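Drestton Systems
Products / Data Collection / Sostley Demonstration Station

Sostley Demonstration Station
Equipment and services for gathering manipulation examples with humanoid robots

Overview

The Sostley Demonstration Station is a complete set of equipment for recording human-guided examples on a full-size humanoid robot. An operator wears the control harness and performs a household or office task through the robot. The station stores the robot's head view, joint positions and hand commands against a common clock, and the finished episodes are delivered in a form that can be passed directly to a training pipeline.

The station is supplied to universities, contract collection houses and product teams. It may be purchased outright or leased by the month. Customers who do not have suitable floor space may book sessions at the Drestton facility in Rasavville, where the same equipment is installed and staffed.

What is supplied

Operator harness with left and right hand controllers
Head-mounted display for the operator
Recording computer with removable storage
Supervisor console with stop control
Network switch and cable set
Floor tape and layout templates
Dow episode software, single-site license
Printed operating manual and task card binder

The robot is not included. The station is offered for humanoid platforms with two arms and multi-finger hands, and the customer should confirm joint naming and control rates with our engineering office before ordering. An adapter file is written for each platform and is covered by the purchase price.

Staffing

Each station requires 2 people during recording. The operator performs the task. The supervisor reads out the task card, resets the area between episodes and holds the stop control at all times while the arms are powered. The two roles may be exchanged between blocks, provided that both persons have completed operator training. Training takes 3 days and is held either in Rasavville or at the customer's site.

Dow episode software

Dow manages the task list, starts and ends each recording and keeps the written label attached to the episode. Labels are entered as short plain sentences, such as "take the bottle out of the bin" or "place the bottle inside the marked area." The supervisor marks each episode as accepted, rejected or held for review before the next one can begin. An episode left unmarked is held by default.

Failed attempts are kept. A grasp that slips and is then recovered may be accepted under a separate label, and customers may choose at export whether such episodes are included. Gavin Morrison, who directs the collection program, advises new sites to record recoveries from the first session, as they are difficult to add in a consistent manner later.

Export is available by episode, by task or by date range. The original recordings are never altered by the export process.

Task families

The standard binder is divided into 3 families: tabletop, shelf and floor level. Floor-level tasks place the greatest demand on reach and on the view from the head, and they should be introduced after operators are comfortable at table height. Sites are asked to use ordinary objects and ordinary furnishings. Bin liners, carpet and office chairs should remain in the room during recording, so that the examples reflect the conditions in which the robot is expected to work. 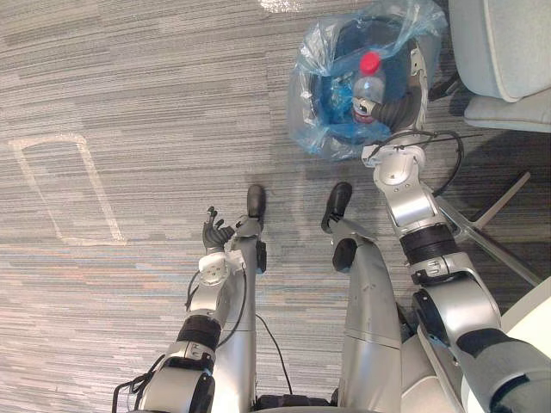

Reading time: 3 minutes

Floor-level work: right hand closed on a bottle in a lined waste bin, left hand open.

Liners deserve particular attention. A soft plastic bag changes shape between episodes, and the supervisor should not smooth it to match an earlier recording. Variation of this kind is wanted. The position of the bin should also be changed at each reset, within the limits given on the task card. Tape used to mark an area of the floor is to be left in place for the full block.

Site requirements

Level floor, hard surface or low-pile carpet
Clear space on all sides of the robot beyond the reach of both arms
Steady room lighting, with blinds available where sunlight reaches the floor
Wired network connection
Lockable storage for recorded media

Cables on the floor must be checked by the supervisor before each block. No person other than the supervisor may enter the work area during a session, and the supervisor may do so only when the arms are in the hold state.

Collection service

Customers may order recorded episodes in place of equipment. The minimum order is 1000 accepted episodes, and rejected episodes are not charged. A written task plan is agreed before work begins, and a sample set is sent for approval. Kenneth Urquhart is responsible for task plans and will answer questions on object lists, label wording and acceptance rules.

Warranty and support

The harness, controllers and console are covered for 2 years from the date of delivery. Wear to straps and finger pads is excluded. Software updates are provided without charge during the same period. Support requests should state the station serial number, the Dow version and the episode number, where one applies.

Ordering

Quotations are prepared by the Drestton sales office in Rasavville. Please state the robot platform, the number of stations and whether purchase, lease or collection service is required.

Page revised 2020-08-20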